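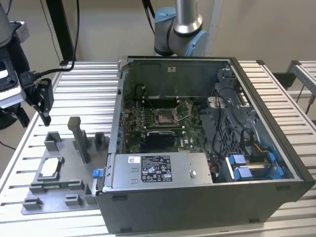 *Desktop chassis with the side panel off and the CPU socket open.*

# Gravwood Desktop Chassis Set, for Repair Training and Spare Parts

Gravwood sells used business desktop computers in opened or easy-to-open condition, for schools, repair shops and people who like to learn by their own hands. The sets are complete enough to practice real work on them, and cheap enough that a mistake is not a tragedy. The unit in the photo carries a Dell motherboard and a silver power supply. Other units in the same lot can be different in small details, so please read the whole page before you order.

**Item code:** 1,251
**Condition:** used, sold for training and parts
**Ships from:** Wiriya warehouse
**Minimum order:** one piece

## What is included

Each set contains the following parts, unless the order confirmation says something else:

- Chassis with side panel (the panel is packed separately, in paper)
- Motherboard, mounted
- Heatsink
- Power supply unit
- Drive cage and drive caddies
- Internal cables

The processor is **not** included. The socket is sold empty. Memory modules are also not included, and you should plan to buy them from your usual seller or take them from an older machine. Drives are not part of the price. If a drive is found in a caddy, it is erased by us before shipping and we give no promise about its health.

Keyboard, mouse, monitor and power cord are not supplied.

## The chassis

The outside is dark gray to black, the inner frame is silver metal. For most exercises we recommend to lay the chassis on its side with the opening to the top. In this position the board is flat in front of you and small screws do not fall behind the drive cage. A table with a firm, even surface is best. If your table is metal, put a dry antistatic mat on it first.

Used chassis have marks. We clean them with a soft brush and compressed air, and we do not repaint. Scratches on the outside are normal and are not accepted as a reason for return. A bent frame is accepted as a reason.

## Motherboard and socket

The green board is fixed inside with its original screws. The memory slots stand next to the CPU socket, and black wires are led along the edge of the board and tucked into the frame. Please leave these wires in their place when you take out the board for the first time, and make a note of each connector before you pull it.

The socket uses a metal retention frame with a thin lever. To open it:

1. Press the lever down a little and move it away from the socket.
2. Lift the lever slowly until it stops by itself.
3. Raise the retention frame with one finger, from its edge.
4. Do not touch the pin field in the center. Not with a cloth, not with a brush, not with air from the mouth.

The pins are the most delicate part of the whole set. We check every socket under a magnifier before it leaves Wiriya, but after the package is opened by the customer we cannot replace a board for bent pins. For classes with beginners, we suggest that the teacher opens the first socket and the students look from the side.

## Power supply

The power supply is a long metal box. In the pictured unit it has a blue plastic release tab at one end. The regulatory label stays on the box. We ask you not to remove it, also if you use the power supply in another project, because a part without its label is difficult to identify later.

**Never open the power supply.** It is not a training part. Parts inside can hold a charge for a long time after the cord is removed. Before any work in the chassis, disconnect the cord, press the power button for a few seconds and wait.

## Drive area

The drive cage has a perforated metal grille. The two caddies in the pictured unit are of blue plastic and sit side by side in their bracket. Blue plastic is easy to find with the eye, and this helps very much in a class when you explain which parts may be moved by hand.

Old plastic can become hard. Pull a caddy straight and do not twist it. Single caddies can be ordered as item 564, while the stock lasts.

The cables here need some patience. There are black ones around the cage and a bundle with yellow, blue and black wires going to the drives. Take hold of the connector and never of the wire.

## Which set should I choose?

**Gravwood Basic** is the set as described on this page. It is chosen mostly by private customers and small repair shops.

**Gravwood Class** is a pack of 20 sets from the same lot. We try to keep the same board layout inside one pack, so that the students can follow one instruction sheet. The sheet is printed, in English, and was written by Theerawat Thaweesak, who also answers technical questions from schools.

**Gravwood Parts** is a chassis with a board that did not pass our test. It is good for disassembly practice only, and it should not be connected to the mains.

## How we test

A processor and memory from our own bench are placed in the board, and the machine must start and show its setup screen. We then take out the processor and memory and put the set in stock. Roughly 2,000 chassis have gone over our bench until now. We do not run long load tests, and we do not test the network port.

## Packing and delivery

The sets are packed by Hamenell in double-wall cartons with foam corners. Delivery is made by Tisoto. Class packs come on a pallet, and the driver brings it to the door but not up the stairs. Please have a second person ready.

Check the carton when it arrives. If a corner is crushed, write this on the delivery paper before you sign, and send us one photo of the carton and one of the inside.

## Returns

You can return an unused set within 14 days. The seal on the inner bag must be whole. For Gravwood Parts there is no return.

## Care and storage

Keep the chassis in a dry room, with the side panel on. Do not put heavy things on the panel. If the set has no processor, close the retention frame with a socket cover under it. Covers are in the spare parts list, and one piece is added free to each Basic set if you write "cover" in the order note.

*Page last checked: January 22, 2023. Prices are in the order form and do not include delivery.*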